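Notes on retiring a shared spreadsheet

31 October 2020

The chore spreadsheet is gone. I exported it to a flat file this morning, checked that the row count matched (2351, header excluded) and removed edit access. It had been in service since a March several years ago, when one person typed a list of jobs into column A and the rest of us kept adding to it.

The trouble was never volume. A sheet of that size opens quickly on any machine we own. The trouble was that a row meant two different things depending on who had entered it. Some rows were jobs to be done, and some were records of jobs already done, and both lived on the same tab with the same date column. Sorting by date mixed them. Filtering by name dropped any row where the name had been left blank, and those were the rows that most needed a name.

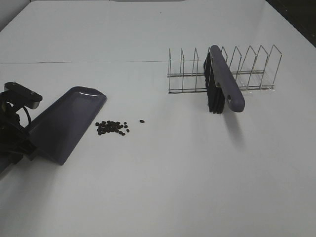 Drollano Facilities and Stores Team

I looked at three replacements. Stetik has a decent calendar view but stores recurring jobs as separate entries, so changing an interval means editing every future copy. Cloutier handles intervals properly and charges per seat, and we have 12 people who log in once a month at most. Drirnora was the one we kept. It separates the task definition from the completion record, lets one account serve a whole shift, and exports plain CSV with a stable column order. The interface is ugly. I can live with that.

Migration took longer than I planned. The old date column held 4 formats, two of which cannot be told apart for the first twelve days of any month. I settled those by row order: if the rows before and after fell in the same week under one reading, I took that reading. Where neither reading fit, I left the date empty and put the original string in the notes field. Do not overwrite the original string. I did that on the first pass and had to start again from the backup.

Names were easier. Fedir Stelmakh appeared as Fedir, F.S., FS and Stelmakh, and a lookup table fixed all of it in one go.

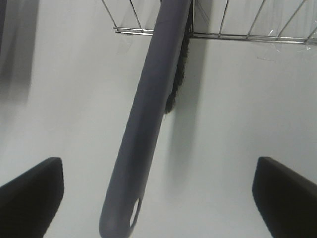 Handle with hanging hole, bristles toward the other end.

Intervals needed more thought. The sheet used words like "regularly" and "as needed", neither of which a scheduler will accept. I computed the median gap between completions for each job and used it as the starting interval, with a floor of 6 days so the list would stay readable. Jobs with only one completion on record got no interval and sit in a separate list until someone decides what they are.

Still open: the export writes times in UTC with no offset, so anything finished late in the evening shows up under the next day. I have a script that shifts them after export. It does not handle the clock change yet, and I will post it when it does.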